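The Arm in the Back Room

I should have been suspicious when the arm turned up in one box. Everything I've ever built at home has come in at least four, and one of them always goes to the wrong house. But no, there it was on the porch in December, one box, very heavy, with Hevum printed down the side and a dent in the corner the size of a fist. I dragged it down the hall on a bath mat. My sister watched me do it and went back to her soup.

She's the one who owns the house, I should say. I have the back room and half of the garage, and in exchange I do the gutters and keep my opinions about her curtains to myself. She'd agreed to the arm on one condition, that it never be switched on after nine at night. I said sure! I would have said sure to anything. I'd been saving for that arm since my hours at the Brevside ferry office got cut, which tells you what kind of saver I am.

Putting it together took me most of a week. The instructions had been written by somebody who hated me personally. Step 20 said to tighten the collar, and then step 21 said that before tightening the collar you must thread the cable, so off came the collar, and out went a spring, and I spent a whole evening on my stomach with a flashlight looking under the bed (found it in my slipper). When I finally plugged it in, the arm lifted about as far as a person lifts their head when the doorbell rings, thought it over, and lay down again.

"Is it supposed to do that?" my sister said from the door.

"It's calibrating," I said. I had no idea if it was calibrating.

The plan was laundry. I know, everybody's plan is laundry. But I'd gotten into a contest, a small one, run by an outfit called Putico that makes motor boards and had put up 170 dollars and a year of free boards for the best cloth-folding arm built at home. You sent in a log of your attempts. The name at the top of the table was always the same, Hämäläinen, just the one word, no picture, nothing. Hämäläinen had 3,408 attempts in the log. I had eleven, and four of those were the arm throwing a washcloth at the lamp.

I got a little obsessed with Hämäläinen. I pictured a big clean workshop someplace with snow outside. I pictured very good coffee. Every morning before work I'd check the table and the number had gone up, and I'd say "oh, come on" to my toast. So I started getting up at five to practice, which my sister said was also a kind of after nine at night, and we had words about that.

The thing is, I started to improve! Not the arm so much, just me. I quit yelling at it. I learned that it hated thick towels and liked anything thin and soft, and that if I went too fast on the way down it would shove the cloth along ahead of itself like a kid with a snowplow. I slowed everything by half. One morning in the dark, with my socks on the wrong feet if that's a thing socks can have, I got a dishrag in half. Corners and all. I ran upstairs and woke her up and she came down in her robe and looked at it for a long time.

"You could've done that," she said.

"That's what makes it so great," I said, and she laughed, she couldn't help it, and she made us eggs.

After that she got involved. She'd never admit it, but I'd come home from Brevside and the chair would be in a different spot. Then one night I opened the log and there were attempts in it I hadn't made. Nine of them. All after nine p.m.

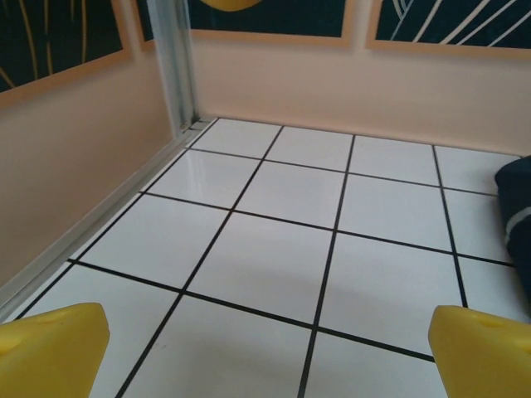 I'd set myself a goal of 100 clean folds before the log closed, and with two days left we were at 88, the two of us, taking turns and eating crackers over the sink. We'd gotten kind of superstitious by then. She wouldn't let anybody touch the walls of the pen, and I had to say good morning to the pictures, all three of them, left to right. The navy cloth was the one we saved for when things were going badly. It had that white stripe across it and it always gave us trouble, and it would end up slumped over on the right side of the tiles looking pleased with itself, while the yellow fingers hung there wide open like they were waiting for someone to apologize. My sister called it the senator. "Give me the senator," she'd say, rolling up her sleeves, and down the fingers would go.

We hit 100 with an hour to spare. She was driving. I was holding the crackers. The senator folded over on itself, stripe to stripe, and the arm let go and backed off so gently that neither one of us said anything for a second.

We didn't win, obviously. Hämäläinen won. But when the final table went up, there was a space next to each entry for a comment from the builder, and I'd left ours blank because I couldn't think what to put. Hämäläinen had filled theirs in. It said: Most of these were my mother. She does not sleep well and she likes the sound.

I read it out loud at the kitchen table. My sister put down her fork.

"What time is it there, do you think?" she said.

I told her I didn't know, late probably, and she got up and went down the hall, and after a minute I heard the arm come on. It was twenty past nine. I finished her potatoes and went to see if she wanted company.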